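The Snack Plate, Reviewed
Posted 3/19/26 in Gallery, Prillside house notes

Every shared table sooner or later acquires a plate. It arrives for one occasion, stays for the next, and after a while people stop asking who put it there and start asking why it hasn't been filled. We've been keeping track of ours, and of a few belonging to other people, and this page is where the results go. There's one picture for now. The rest of the entries are words only, while we argue over which shots are fit to be seen.

A note on standards before we start. A snack plate is a plate with small things on it that you can eat without sitting down. If it needs a fork it's lunch. If it needs a lid it's leftovers. A bowl is a different page entirely, and the bowl people have been told this more than once.

The Plillach plate
White, oval, and slightly too big for anything you'd want to put on it. It came with a set of 24 pieces, of which it's the last survivor, and it carries itself accordingly. Mostly seen with crackers fanned out along one side, as if a caterer had started and then been called away.

The Bruvent saucer
Technically a saucer. It holds three cookies if they like each other. We include it out of respect for the person who has been putting it out every afternoon since July and still calls it "a spread."

The Symonenko tray
The tray is 22 inches across and has handles, so it can be carried grandly into a room and then set down on top of somebody's mail. It once held up to 40 stuffed dates. By the time it crossed the hallway it held a good deal fewer, and everyone in the hallway was chewing.

The divided dish
Five compartments, four of them in use. The fifth collects whatever fell out of the others, plus a rubber band. Guests reach for the fifth compartment first. We have no explanation and have stopped offering one.

The cutting board
Fashionable, flat, and entirely without a rim, so the grapes leave whenever they feel like it. We found one behind the radiator last week and it had made real progress toward becoming a raisin.

The red one
Our favorite, and the only one that looks as if it was expecting company. Round and red, with a gold emblem in the middle that's much too good for the job. The snacks go out along the rim so the emblem can be admired: tan and brown cubes and chunks for the most part, with a few white ovals mixed in for the people who like to pick. 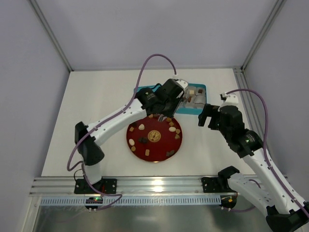

Why put everything around the edge and leave the middle bare?
Because a heap in the middle gets dug through, and then you're left with crumbs and one piece with a fingerprint in it. Spread along the rim, each bite can be taken without disturbing the others, and even a stingy handful looks like somebody planned it.

The white tabletop helps, by the way. On the old brown table the red plate looked like it was sulking. Against white it could pass for a holiday, and you wouldn't have to say which one. Teal-blue turns out to be a good neighbor for it too, if you have a tray in that color and nowhere better to keep it.

Still to come: the pie tin that thinks it's a platter, the glass cake stand with the wobble, and a paper plate that has been through the dishwasher. If you own a plate with opinions, bring it by the Prillside kitchen and leave it on the counter. It'll come back empty, but it will come back.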